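Brovus Football Supporters: Season Ticket FAQ

How many seats can one account hold?
Two. Both must be in the same block at Skandix Field.

What does a season ticket cost?
Adult seats start at $75 per month. The Maton End is priced separately. 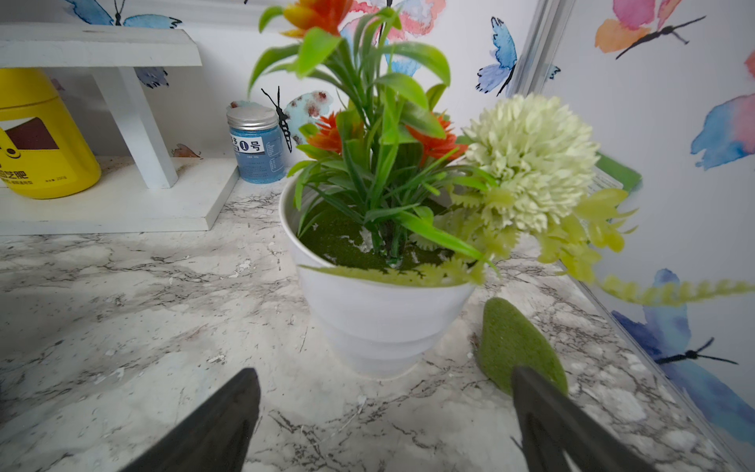
Artificial plant in a white pot.

Is there a waiting list?
Yes, with nearly 3,000 names. Places are offered in the order the forms came in.

When do renewals close?
August 22, 2022. Seats not renewed by then go to the list.

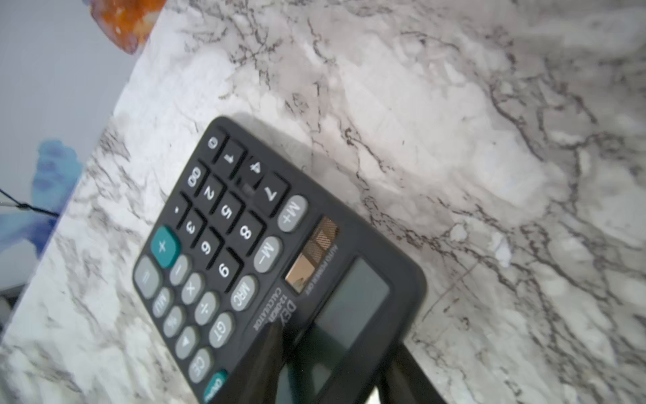
Late renewals are handled at the Daneshvar Street ticket office, Window 32, and only if the seat has not been sold.

Can I pass my seat to a relative?
Once per season, using the transfer form.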